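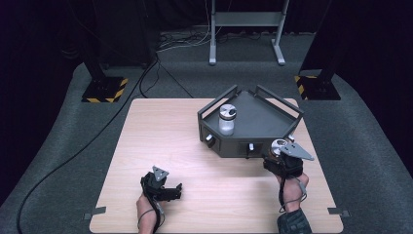

When should a working rule for hand-held grippers be written down?
It should be written before the first recording is kept, and it should be changed only between sessions. This was the main result of our project at Swanepoel, and the rest of the report explains how we arrived at it.

1. Background

Our group took over the Grellska task set from the students of the year before. We received the fixture, the jars and a folder of recordings, but very few written rules. When we watched the older recordings we noticed that each operator had a personal way of working. One operator started with the hands resting on the board, another started with the hands outside the view. Some of them put a lid back when it was taken badly, and others carried on. None of this is wrong by itself, but the recordings are difficult to use together.

Our supervisor, Gemma Caruso, asked us to write a rule sheet that a new operator could follow without a teacher beside them. She also asked that every rule should be possible to check afterwards from the video alone. This second demand was harder than we expected, and it removed many of our first ideas. For instance, "move calmly" had to go, as two people will not judge it the same way.

2. How the rules were made

The first draft had 13 rules. We tried it in April with 2 operators, who both made recordings of the lid task in the morning and again in the afternoon. After each session we read the draft aloud and marked the rules which somebody had misunderstood. The word "release" caused the most discussion. For one operator it meant that the jaws open, for the other it meant that the hand has also moved away from the object. We now write both actions separately.

3. The rules in the final sheet

Rule 1. Before the start, the board lies square to the operator and its corners agree with the grey markers.

Rule 2. The fixture stays where it was placed during the whole session. If it is pushed, the recording is stopped and marked as "moved".

Rule 3. Both grippers are strapped on before the recording begins. Straps are not adjusted while recording.

Rule 4. Cables run back along the forearm. A cable must not lie between a jaw and an object.

Rule 5. A lid is held by its rim, and the jaws should not hide its top face from the head camera more than necessary.

Rule 6. While one hand holds a lid, the other hand stays open and above the board until it has its own action to do. 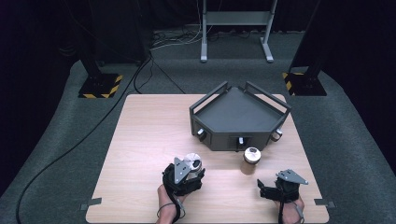 4. Checking of the recordings

We applied the final sheet to 120 recordings from the older Grellska folder. Two of us checked each recording alone and then we compared the notes. In total 71 recordings followed all the rules. The most frequent fault was against Rule 6 - the free hand went down to the board too early and sometimes touched the jar. Rule 4 came next. We did not delete the recordings with faults. They received a label with the rule number, so that another group can decide for itself.

We disagreed most often about Rule 5, where "more than necessary" is a weak expression. We kept it, but we do not consider it solved. A student from the Skurnine group suggested to give a fixed part of the lid that must stay visible, and this could be tested next term.

5. Limits

Only two operators tried the draft and both are right-handed. The rules were written for one fixture, and the lids in our set are all of a similar size. We also had no time to repeat the trial in the Parkcombe room, where the light is different and Rule 5 may be harder to check.

6. Recommendations

Keep one printed sheet at the station, with the version number on top. Write the same version number in the notes of every recording. When a rule is changed, finish the session with the old version first - mixed sessions cost us the most time of all.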